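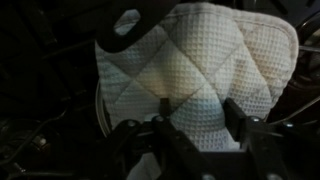
第9回 設備計画と予算の立て方(配布メモ)
今日は「本体以外に何を買うか」の話。見積書を取るとアームの値段ばかり見てしまうが、実際に予算が崩れるのは手先と周辺。特に手先。指の形、パッドの幅、つかむ対象の厚み、この三つを先に決めないと見積依頼すら書けない。キルティングの鍋つかみのような厚手の布だと、幅のある平たいパッドで押さえても縦に折れ目が寄る。布をつかむ作業を仕様に入れるなら、指先パッドは消耗品の欄に。本体付属品の欄に入れないこと(去年のレポートで一番多かった間違い)。

演習の前提
台所作業を自動化する小さな検証室を一つ立ち上げる、という設定。発注側はGirness、見積を出すのはBrerkellとUseckの二社。据付工事はMulliganが別契約。金額はすべて千円単位、税抜で揃える。税込と混ぜた班は再提出。
総枠 3,151
うち周辺機器と安全対策 478
予備費 80
残りが本体、手先、据付、保守。配分は各班で決めて理由を書く。予備費は最初から削らない。削りたくなったら本体の仕様を見直すほうが先。

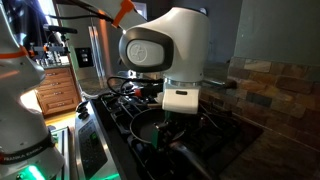 見積依頼書に書く項目。抜けやすい順。
・設置場所の寸法、天井高、搬入経路の幅
・電源の系統と容量。コンロや冷蔵庫と同じ回路に載せてよいか、施設側に確認
・アームの台数と、互いの動作範囲が重なるかどうか
・ケーブルの取り回し。長さは余裕を見て、固定金具も数える
・カメラと取付金具(別メーカーになることが多い、納期も別)
・手先の交換部品、最低発注数
・講習は何人分まで含むか
二社の書式が違うので、比較表は自分たちの項目で作りなおす。相手の書式をそのまま貼ると「一式」の中身が比べられない。「一式」が出てきたら必ず内訳を請求。メールで可。電話だけだと記録が残らないので不可。

納期の話。本体より架台のほうが遅いケースがある。架台は設置場所の採寸が済まないと図面が引けず、図面が出ないと発注できない。逆算すると、10月に動かしたいなら採寸は夏休み前。ここを読み違えると、箱に入ったままの本体に保管費だけかかる。保守契約の開始日も要確認。納品日から数えるのか、検収日からなのかで初年度の金額が変わってくる。Useckは検収日、Brerkellは納品日(契約書案の第3条)。

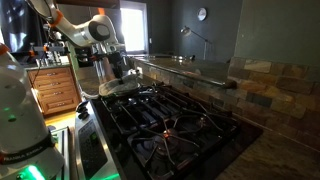

安全対策の478について。内訳の目安は出さないが、次は必ず入れる。
非常停止ボタンの増設、消火器、ガスの遮断弁、床の立入表示、リスクアセスメントの人件費。最後のを忘れる班が毎年ある。機械を買う費用しか頭にないとそうなる。火を使う作業と使わない作業で見積もりを分けておくと、後で火を使う分だけ延期する、という判断ができる。一緒にしてしまうと切り離せないので注意。
あと保険。施設の火災保険がロボットの稼働中を対象にしているか、これは契約書を読むしかない。電話で「大丈夫だと思います」は根拠にならな。文書でもらう。
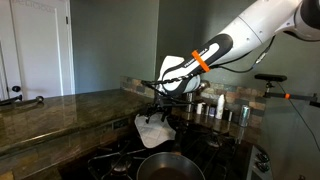 消耗品費の見積もり方。単価×交換頻度×台数、これだけ。頻度の根拠がない時は、根拠がないと書いて幅で出す。数字だけ置くのが一番まずい。保護カバーの類もここ。手首に白いミトン状の詰め物入りカバーをかぶせ、指で鍋つかみを持たせてフライパンの上へ出すような作業だと、カバーも鍋つかみも小物の製品として単価を調べることになる。小物だからと本体に含めると、翌年度の予算に行が立たず、買い足す時に困る。フライパンなど調理器具は備品か消耗品か、各自の所属の規程に合わせる。今回の演習では消耗品に統一。

提出物
比較表1枚、配分表1枚、配分の理由(A4で1枚以内)。
見積条件で不明な点は、不明のまま残さず質問票に書いて添付。質問票の出来も採点する。
比較表に入れる列:項目、数量、単価、金額、納期、保守の有無、備考。備考が空欄だらけの表は見てないのと同じ。
次回は据付と検収。Mulliganの工程表を使うので、今日配った分を持ってくること。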